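Drascombe Automação procura operadores para ensaios comparativos de garras com tecido
Vaga temporária, presencial, com possibilidade de renovação

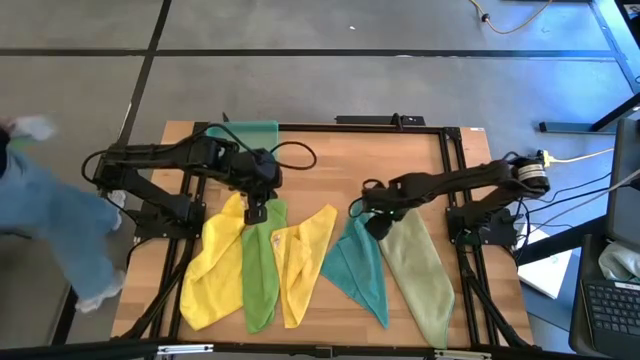
A Drascombe desenvolve e avalia ferramentas terminais para manipulação de materiais flexíveis. Estamos a constituir a equipa da segunda campanha de ensaios, em que vamos comparar duas garras de dois dedos, a Clivness e a Berge, nas mesmas tarefas com panos. A campanha decorre a partir de julho, nas nossas instalações de Sotitholm.

A primeira campanha ficou limitada a peças rígidas. Com tecido, as diferenças entre garras aparecem noutros pontos: a forma como os dedos entram na prega, a força necessária para levantar uma só camada, o que acontece ao pano quando os dois braços puxam ao mesmo tempo. Precisamos de pessoas que saibam trabalhar com método e que registem o que viram, mesmo quando o resultado é aborrecido.

O que vai fazer

Preparar a bancada antes de cada série e dispor os panos segundo a ficha de ensaio.
Comandar os dois braços por teleoperação em tarefas de agarrar, esticar, dobrar e empilhar.
Trocar as garras e os dedos entre séries e repetir a calibração.
Classificar cada tentativa no momento (conseguida, parcial, falhada) e anotar o tipo de falha.
Verificar os cabos e os apertos no início e no fim do turno.
Participar na reunião de quinta-feira, onde se revê o protocolo com a equipa de controlo.

O plano prevê 635 tentativas por garra, divididas em séries de 10. Cada operador trabalha com as duas garras, em ordem alternada. Nenhuma sessão de teleoperação passa de 90 minutos seguidos. O resto do turno é ocupado com preparação, registo e revisão de dados.

O que pedimos

Ensino secundário completo. Formação em eletrónica, mecatrónica, automação ou área próxima é valorizada, mas não eliminatória.
Boa coordenação manual e paciência para tarefas repetitivas.
Capacidade de seguir um protocolo escrito e de assinalar quando ele não foi cumprido.
Português fluente e inglês suficiente para ler documentação técnica.
Disponibilidade para trabalhar de pé durante parte do turno.

Dá-se preferência a quem já tenha operado braços robóticos em contexto de ensino, indústria ou investigação. Conhecimentos de Linux e de Python são úteis para quem quiser colaborar também na análise. Experiência em costura, lavandaria ou confeção conta como experiência relevante. Indique-a no currículo.

Condições

Contrato a termo pela duração da campanha, a tempo inteiro ou parcial. Há dois turnos, um de manhã e outro à tarde. A remuneração base é igual para todos os operadores e é comunicada por escrito antes da entrevista. Inclui subsídio de refeição e seguro de acidentes de trabalho. A formação inicial é paga e feita na própria bancada, com avaliação prática no final. Não há trabalho remoto nesta função.

Os dados das sessões são guardados com um código de operador, sem nome. Os resultados servem para comparar as garras e não são usados para avaliar o desempenho individual. Quem quiser pode receber o relatório da campanha depois de fechado.

Processo de seleção

Primeiro fazemos uma conversa curta por telefone. Os candidatos escolhidos vêm depois a Sotitholm para uma prova prática com os braços, que consiste em agarrar um pano pelo canto, esticá-lo e dobrá-lo ao meio. Não é preciso preparação. Interessa-nos sobretudo a maneira como a pessoa corrige uma tentativa que correu mal. As despesas de deslocação para a prova são reembolsadas mediante recibo.

Como se candidatar

Envie o currículo e um texto de meia página, no máximo, sobre um trabalho repetitivo que tenha feito e o modo como o organizou. Dirija a candidatura a Jamie Catterall, responsável pelos ensaios, através do formulário da página de recrutamento, com a referência "Operador de ensaios, tecido". Indique o turno preferido e a data a partir da qual está disponível.

As candidaturas são analisadas por ordem de chegada e todas recebem resposta. A vaga fica aberta até a equipa estar completa.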